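Demonstration cell – pre-opening inspection checklist with comments
Site: Dridbridge, ground floor workshop
Event: Lysenko open day
Date of inspection: 10/18/22
Inspected by: Orsolya Vörös
Accompanied by: Kornél Szekeres (cell operator)
Issue to: Marlene McIntyre, Kuo-hua Kao

Status codes: P = pass, C = pass with comment, F = fail, N = not inspected.

Section 1. Table and workpieces

1.1 Table stable on floor, no rocking under hand load – P
1.2 Worktop free of splinters and raised edges – P
1.3 Workpieces plastic or wood, no glass, nothing with a cutting edge – P
Comment: cups and number board only. Lysenko asked for a metal flask to be added to the demonstration. Declined until the grip force has been checked with it.
1.4 Small parts kept out of reach of young children – C
Comment: the number pieces lift out by their knobs. Count them back in after each session and keep the board on the operator's side of the line.
1.5 Clearance between cup and number board enough for open fingers – C 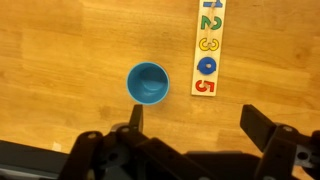
Item 1.5. Gripper open, cup and number board on the worktop.

Comment on 1.5: acceptable as set. The "0" piece was not seated in line with the others. Reseat before each run. Orsolya asked for the cup position to be written into the operator's sheet, as it is at present placed by eye.

Section 2. Gripper

2.1 Finger fasteners tight, checked by hand with power off – P
2.2 Linkages free of loose cable or tape – P
2.3 Pinch points identified to operator – P
2.4 Grip force limit set and locked – C
Comment: set to the Burnis house value, 50 per cent of the range in the control software. The setting can be changed from the operator's login. Move it to the supervisor's login before the public are let in.
2.5 Approach height over cup checked at slow speed – C
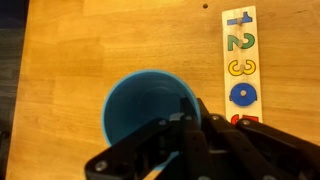

Can a visitor place the cup on the table?
Only between runs, with the arm stopped and the operator standing beside the table holding the enabling switch.

Comment on 2.5: approach repeated 4 times at slow speed, no contact with the worktop. Not repeated at demonstration speed. Kornél to do this and initial the sheet.

Section 3. Arm and stopping

3.1 Base fixings tight – P
3.2 Emergency stop within reach of operator – P
3.3 Emergency stop tested under motion – P
Comment: tested twice, once on the way up and once on the way down. The second test was at the request of Kuo-hua Kao, who had only the August record to go on.
3.4 Status light visible from visitor side – C
Comment: visible to an adult standing at the line. Tell each group what the colours mean before the first run.
3.5 Cables clear of joints through full travel – P
3.6 Workpiece retained on stop – C

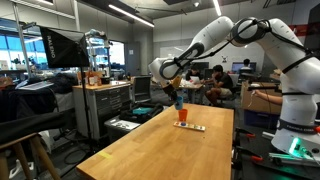

On 3.6, the operator's sheet says the cup may be taken out by hand after a stop. Amend this. The arm is to be brought down under control first and the fingers opened from the console – no hands between the fingers at any time, staff included.

Section 4. Visitor area

4.1 Floor line laid and complete – F
Comment: line stops short on the window side. Extend it and reinspect.
4.2 Group size agreed – P
Comment: eight visitors and 2 staff.
4.3 Walkway to exit clear – N
Comment: deliveries still expected from Grollik. Aranka Hajdu to check on the morning and record the result.

Outcome: cell may be run for staff. Not released to the public until 4.1 is closed and 2.4, 2.5 and 3.6 are initialled. Return signed copy to Marlene McIntyre.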